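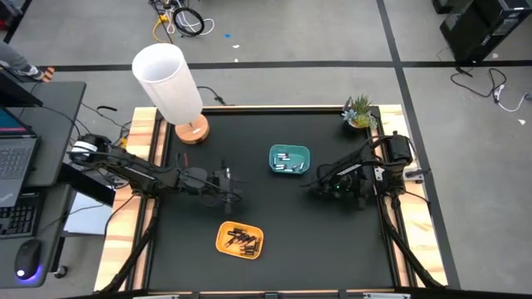

4.2 Workstation Layout and Handling Rules

Figure 3. Two-arm tabletop station with battery containers in the work area.

The rules in this section apply to every bimanual station used in the study. They were drafted at Monside by Brunet and Adomaitis and revised in October, after the first 30 sessions had been reviewed. A station may be used for recording only when all of the rules are met. Partial compliance is logged as a failed check, and the session does not begin.

Rule 1 concerns the work surface. The surface must be matte and dark, so that small metallic parts stand out from it in the overhead view. Both arms are mounted on opposite sides of the table and must be able to reach the center. Where a clamp projects past the table edge, as on the outer side of the right arm in Figure 3, the operator's walking path is set to leave it clear.

Rule 2 concerns loose cells. Batteries are kept in rigid plastic containers and sorted by type before a session starts. In Figure 3, the silver and white cells are in the teal container and the black cells with copper-colored ends are in the orange one. Cells may lie in any direction inside a container – the task requires this – but a cell that falls onto the table is picked up by hand with both arms stopped. Any cell with a dented case or torn wrapper is withdrawn and may not be returned to the set.

Rule 3 covers objects that are not part of the task. Household items such as a lamp or a potted plant may be placed on the table to vary the background. They belong at the far corners, and their positions are entered in the session sheet. An item that an arm touches during the reach test must be moved and the test repeated.

Rule 4 covers cables. Arm cables should follow the side borders of the table and must not cross the area between the containers. Cables on the floor are checked separately, using the form supplied by Varby.

Compliance was assessed by two reviewers, Min and Priedītis, who worked independently. Of 122 session sheets, 114 were complete on first reading. The remaining sheets lacked an entry under Rule 3, in most cases the position of a background item. These sessions were retained in the dataset but are excluded from the placement analysis in Section 5.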